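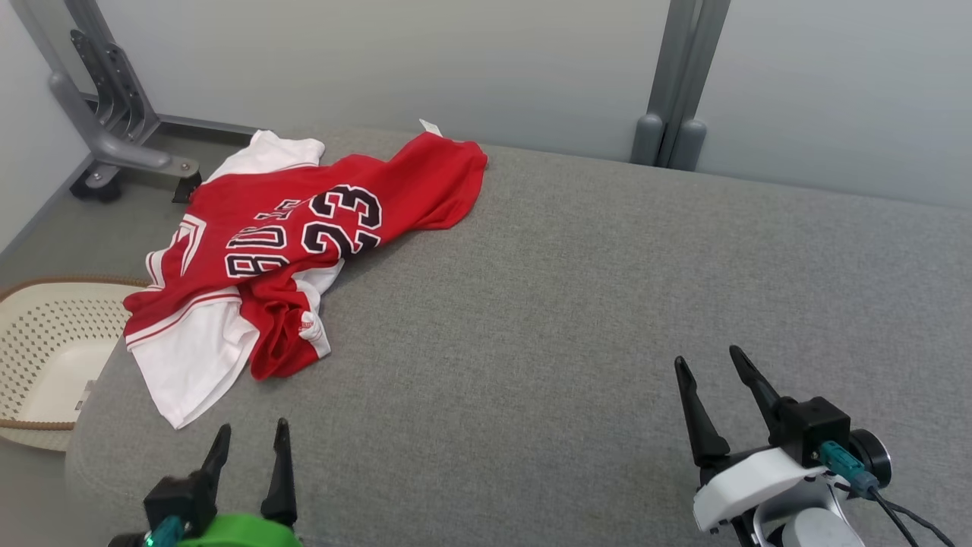 5. First work with cloth

Read this section after both arms have passed the joint test in section 4. It is written for the two-arm Rikov build as we made it in the shared workshop in Clernuston. If you build at home, the steps are the same, but check the height of your work surface again before you begin.

5.1 Preparing the surface

1. Choose a padded surface with a plain color. A seat cushion or a bench is good. A hard table is possible, but the fingertips will suffer when the height is set wrong.
2. Place the robot so that both grippers can reach the middle of the surface with the elbows still bent. If an elbow is fully straight, move the base closer.
3. Lock all the casters which are near the robot, also those on furniture.
4. Lead the gripper cables away from the wrist joints. Leave enough slack for one full turn of the wrist.

Caution: Do not tie the cable to the white bracket. We did it on the first build and the connector was pulled out of the motor at the first large turn.

5.2 Choosing the clothes

Start with sports clothes in one strong color. A jersey and a pair of shorts make a good first set. Thin sports fabric makes folds that the fingers can enter, and the color is easy to separate from a gray surface. Leave towels and jeans for later. Empty the pockets and remove pins.

Note: Large printed letters and numbers are stiffer than the fabric between them. When possible, grip beside the print.

5.3 Setting the fingers

1. Start Cluseck and open the page "Hands".
2. Open both grippers fully and wait until the motors are quiet.
3. Set the closing force to 2. Values above 3 are for hard objects and can leave marks on thin cloth.
4. Lower one gripper slowly until the fingertips touch the padding, then raise it 6 mm. Save this height as "floor".
5. Repeat step 4 for the other gripper. The two values are almost never equal, so do not copy one to the other.

Caution: Keep your hands out of the space between the arms while the motors have power. The stop button must be where you can reach it without leaning over the robot.
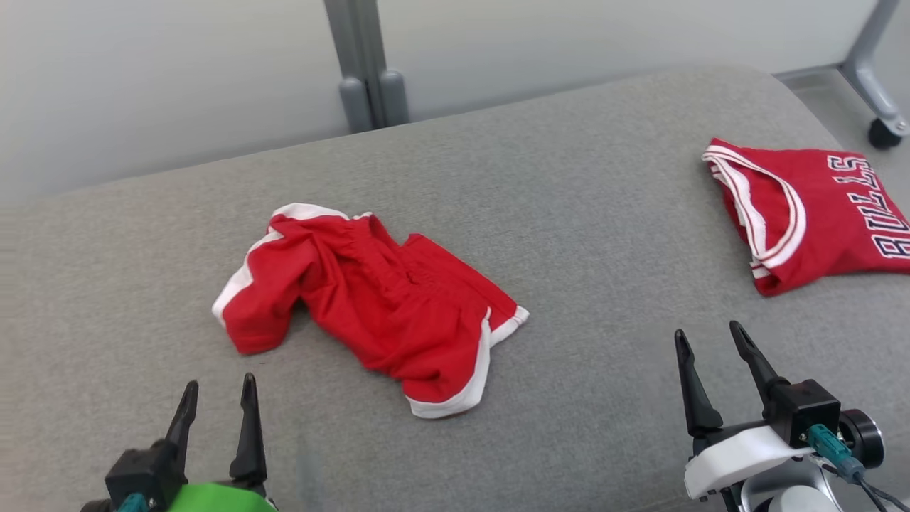

5.4 First grips

1. Drop one piece of clothing on the surface from a low height. Do not make it flat. The robot must learn to work with a heap.
2. Bring one gripper above the highest fold, with the fingers open.
3. Go down to the floor height, close, and lift by the width of a hand.
4. Hold for a short moment and look at the fingertips. If the cloth slides, raise the force by one half step.
5. Put the cloth down and open the fingers before you move sideways.
6. Do the same with the other gripper.

With shorts, the elastic waistband is the easiest place to grip. With a jersey, try the hem first and the shoulder after.

Note: We made 136 grips before we changed the rubber on the fingertips. Write down your own count, it helps to plan the spare parts.

If one arm stops in the middle of a movement, press stop, support the arm from below and only then switch off the power. An arm without power falls down. After this, repeat 5.3 from step 4. How to use both grippers on the same piece is explained in section 6.

Text last changed: February 2023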